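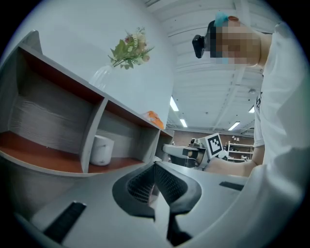
Does the color of a kitchen work surface change how often people wipe it? In our data it did, with pale surfaces wiped more often than dark ones in the same household, although the effect was smaller than the effect of who had cooked.

3. Surface tone and wiping behavior

Earlier work on household cleaning has mostly treated the work surface as a constant. Participants are asked when they clean, what they clean with and how long it takes, and the surface itself is recorded, if at all, under a heading such as "kitchen type." The present section takes the opposite starting point. We treat the tone of the surface as the variable of interest and hold the household fixed as far as the design allows.

Tone was coded on a three-step scale: pale, middle and dark. Pale covered white, cream and light gray. The narrow strip of pale gray between the two black mesh pads in Figure 3 would be coded pale. Patterned surfaces were coded by their background tone, with a separate flag for speckle, and the flagged cases are left out of the main comparison. Coding was done independently by Zakaria and Tsikata from color cards held in daylight. Disagreements were almost all between pale and middle and were settled by a second visit.

The sample consisted of 11 households in the Ngui estate, each of which had at least two work surfaces of different tone within reach of the stove. This condition was harder to meet than expected. Most kitchens on the estate were fitted by the same contractor, and the second surface was often a later addition such as a secondhand table or a shelf unit used for chopping. Where the second surface was more than an arm's length from the first, the household was excluded, as pilot diaries suggested that distance swamped any other influence.

Each household kept a wiping diary for 32 days in August. The diary had one line per event, with boxes for the surface, the person, the time of day and the reason. The reason box offered "spill," "crumbs," "before cooking," "after cooking" and "other." Respondents were told that a wipe meant any pass with a cloth, sponge or paper towel, damp or dry. They were not told that tone was under study. When asked afterward what they thought the diary was for, most named hygiene or water use.

Pale surfaces were wiped more often than dark ones in nine of the households. In the remaining two the dark surface received more wipes, and in both of these it was also the surface nearest the sink. The difference was concentrated in events recorded as "crumbs." Wipes recorded as "spill" showed little difference by tone - a spill is apparently noticed on anything. Wipes recorded as "before cooking" were rare throughout and will not be discussed further.

The person who had cooked was the strongest predictor of a wipe within the following hour. In households with more than one regular cook, the gap between cooks was larger than the gap between tones. It is possible that cooks also choose surfaces by tone, for example by moving messy work to a darker surface, in which case the two effects are not cleanly separable. The diary did not ask where food had been prepared, and this should be corrected in any follow-up.

Lighting was recorded once per household, after dark, with the usual kitchen lights on. Seven of the kitchens had a single ceiling fixture and the rest had an added lamp or strip over the counter. Strip lighting at a low angle makes crumbs cast visible shadows on any tone, and the tone effect was weaker in these kitchens. The numbers are too small for a formal test. We report the pattern only to note that tone and lighting angle should be varied together in a laboratory version of the task.

Two limits apply to the diary method in general. Entries fell off toward the end of the period, more steeply on weekends, and it is not known whether trivial wipes were the first to go unrecorded. The presence of the diary, which was taped to the refrigerator in most homes, may also have raised the overall rate. Neither problem would be expected to favor one tone over another, but a respondent who finds it easier to remember wiping a pale surface would produce the same result as one who wipes it more. Section 4 returns to this point using the weekly cloth counts.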